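The Longlist

I should say first that I never meant to be a judge. I'd emailed the Mukgate Book Prize to ask whether self-published books counted, and I got a very nice reply that said no, sorry, but would I like to read for them this year? I wrote back yes before I'd even put the kettle on. I thought it would be a dozen books. Maybe a tote bag.

The boxes came on a Wednesday. The delivery man left them on the step in two stacks and rang the bell from what looked like a safe distance, already walking backwards. Inside were picture books, pirate books, books about bears with feelings, and a very long one about a canal. I lined them up along the skirting board in the hall and then along the landing and then, when I ran out of landing, down one side of the bath. (I had showers until October.)

You had to score each one out of 15. I don't know who decided on 15. You got five for story, five for language, and five for something the form called "lift", with no explanation whatsoever. I gave the first book a two for lift because it was about a submarine, and then I lay awake worrying that I'd been facetious, so I got up at half past three and changed it to a four.

Everybody who nominated a book had to say why, and they sent us those as well, 1235 little messages in one enormous document. I wasn't supposed to need them. They were only meant to show that a book had a reader or two who weren't the author's mum, though plenty were the author's mum and said so, and good for them! But I got into the habit of reading a page or so with my toast. "My son slept with this under his pillow and now it has a dent in it." "We read this in hospital." "Best badger I have ever come across." One just said "please".

And that was how I found the book called Irer.

It had been nominated seventeen times, and all the messages were from the same small town in Devon, and all of them were a bit cross. Not one told you what the book was about. "You'll ignore this one like last year," said the first. "It's not even in the shops," said another. I went looking for it in the hall and on the landing and by the bath, and it wasn't there, so I wrote to the office, and they wrote back that Ghanem Press had never sent copies and had stopped answering, and I should mark it as withdrawn.

Well. I am not a person who makes a fuss. I once ate a whole plate of somebody else's dinner in a restaurant because I didn't want to bother the waitress. But I'd read those seventeen cross messages with my toast and I couldn't get them out of my head, so on the Saturday I got on the train with a cheese sandwich and three pirate books I was behind on.

The library in that town is one room over the chemist's. I'd practised what to say and got it all in the wrong order, and the woman at the desk let me finish and then reached underneath and brought up a book with its spine gone and parcel tape where the spine should be. They had the one copy. There was a waiting list, she said, but it was raining and I could sit by the radiator until they closed.

So I sat by the radiator. Irer is the name of an island, it turned out to be no bigger than a car park, and a girl lives on it with her grandfather and builds a door. Only a door, no house. She wants somewhere for people to knock. That's nearly all that happens, for almost the whole book. She finds the planks one at a time after storms, and rubs them down with sand, and argues with her grandfather about hinges, and I was so worried about that door by the middle that I forgot I had a sandwich.
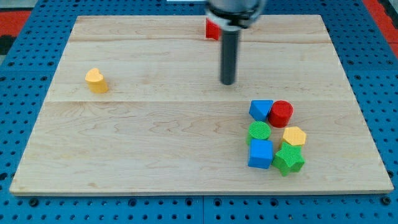
I won't tell you if anyone knocks. I read the last chapter with my coat on, standing up, while the woman switched the lights off at the far end and pretended she wasn't waiting for me. Then I asked if I could copy out the last page, and she said go on then, and switched one back on.

I gave it fifteen. I gave it five for lift and wrote in the comments box that I finally knew what lift meant, which was a fib, I only knew that it had it.

The rules said withdrawn was withdrawn. The rules also said, in a bit at the bottom I don't think anyone had looked at in years, that a judge could call in one title a year at her own expense. I read that bit over the phone to the office, twice, in a voice that didn't sound like mine at all. There was a long pause and some typing.

Finding the copies was the hard part. Ghanem Press was a lock-up behind a tyre place, and the landlord had 700 of them in there on pallets and wanted them gone by the end of the month. He asked how many I needed. The form said four, one for each judge.

I looked at the pallets, and I thought about my hall, and the landing, and how I'd only just got the bath back.

"Do you deliver?" I said.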